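Zevier Vekari 7 Tournament Headset Kit

The Vekari 7 is a wired VR headset kit for league organisers and venues that run several matches in one day. It is sold as a set, with two hand controllers, a cable, a spare face pad and a hard case.

Specifications

Headset weight: 388 g without cable
Cable length: 7 m, locking plug at both ends
Controller battery life: 18 hours
Face pad: wipe-clean, removable
Lens spacing: adjustable by dial, with scale
Audio: 3.5 mm socket, no built-in speakers

The headset tracks from its own sensors and needs no wall-mounted base stations. Each player area should be marked out on the floor before setup. Where two areas share a wall, leave a clear gap between them wide enough for a referee to stand in.
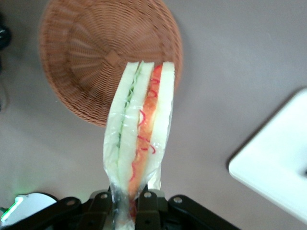
Referee mode is switched on from the Larano match software, supplied on a licence with each kit. It locks the player's menu, mutes notifications and sends the headset view to a second screen. Up to 41 headsets can be listed in one Larano session. Settings are stored per player and can be loaded at any station, including lens spacing, controller hand and turn speed.

The match presets were written by Khoa Đặng, who also maintains the setup guide. Presets for the Khương arena map were revised in February and are included in the current version. Older kits need a firmware update before these will load.

Not included: PC, headphones, floor markings.

Spare parts

Face pad, pack of two
Cable, 7 m
Controller strap, left or right
Case foam insert

Spare cables for the earlier Vekari model do not fit this headset.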